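The Trouble With a Deposit

Javar closed its last bottle depot in January. The building had stood next to the rail yard for 59 years, and for most of that time it paid cash for empties, no questions asked. People brought them in strollers, in garden carts, in the trunks of cars that smelled of old beer.

Csaba Bozsik worked the counter for the final seven. He now drives a delivery route between Prerberg and Lougher, and he still looks into trash cans when he parks.

"You get used to seeing bottles as money," he says. "I can't walk past one."

The depot did not fail for lack of bottles. On a busy Saturday it took in about 1,000 of them before lunch. It failed because the handling fee, the small amount the state pays a depot for each container, had not gone up in years, while rent and wages had. Supermarkets in Javar are supposed to take returns too, but many accept only the brands they sell, and the lines are long.

So a lot of people have stopped bothering. The city's answer has been sorting at home and at work, with separate bins for each kind of waste.

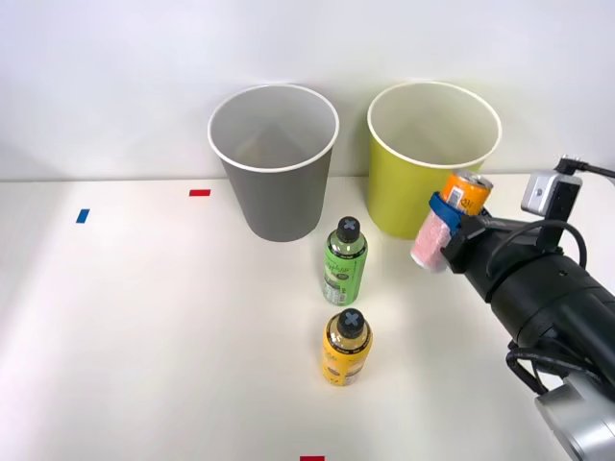
Two bins and two plastic bottles. Sorting by color depends on everyone knowing which color means what.

Colors are a sore point. Lougher uses blue for bottles. Prerberg uses yellow, and Plalau, across the river, uses yellow for food scraps. Anyone who lives in one town and works in another has to learn two systems, and plenty of them give up and use whichever bin is closer.

Bozsik does not think bins will replace what the depot did. A bin pays nothing, and some of his regulars counted on the money. One woman paid her phone bill with it. A retired welder came every Friday and spent his on lottery tickets.

Plalau kept its depot open by raising the handling fee out of town funds. Some people from Javar now save their empties for a month and drive over the bridge. Bozsik has done it himself, with the back seat folded down and the windows open.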